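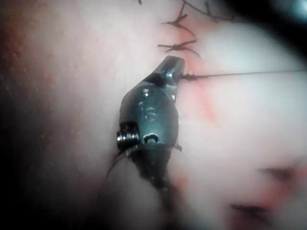
Figure 1. Suture exercise, third stitch: thread held at the right of the site, two tied knots above.

Marent Skills Laboratory: progress report to the Idik Fund, period ending May

1. Work in the period

The suturing bench ran for 11 weeks of the period. Work was limited to the interrupted stitch on soft tissue, as set out in the revised plan. Each tissue piece is used for one row of stitches and then discarded. A total of 2284 stitches were tied and entered in the log.

Knots are scored on three points: position relative to the marked line, length of the trimmed tails, and whether the tissue is puckered under the knot. Tail length remains the weakest of the three. The lower of the two knots in Figure 1 has short tails lying out to either side, which is the form now asked for. Earlier in the period tails were often left long and caught in the next loop.

2. Thread

Fraying near the point of grip was recorded throughout. A few short loose strands can be seen in Figure 1 where the thread leaves the jaw. The log does not yet separate fraying caused by repeated gripping from fraying already present in the cut length. From next period each length will be checked before use and the result entered in a new column.

Thread is now cut to 15 cm. Longer lengths were tried in the first fortnight and dropped after repeated tangling.

3. Tissue supply and storage

Tissue is supplied by Petek and kept chilled until the morning of use. Two deliveries were refused on arrival because the surface had dried. The bench lost two days as a result. Petek has since changed its packing and no further deliveries have been refused.

4. Records

The log was moved from paper sheets to Mondumix. Entries for the first weeks were typed in by hand and are still being checked against the sheets.

5. Spending

Thread is under budget. Tissue is over budget owing to the higher delivery charge. We ask that the difference be met from the thread line; no additional funds are requested.

6. Next period

Continuous stitch to begin once the record check is complete. Scoring sheet for that stitch to be sent to the Fund beforehand.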